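May

By Boyang Liang

The Brindunton robotics club has moved on to table setting. Members take turns with the hand-held gripper, working through short tasks with a tray and a plate on a papered table. Each turn is recorded, and the club wants 63 good ones before the meet at Ustodstead. Teams of four or five work best - bigger groups spend too long waiting. Coelho's team goes first on Saturday.
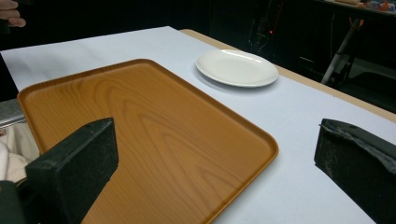
Boyang Liang, club secretary

New members are welcome. Sign up with Ellel at the front desk.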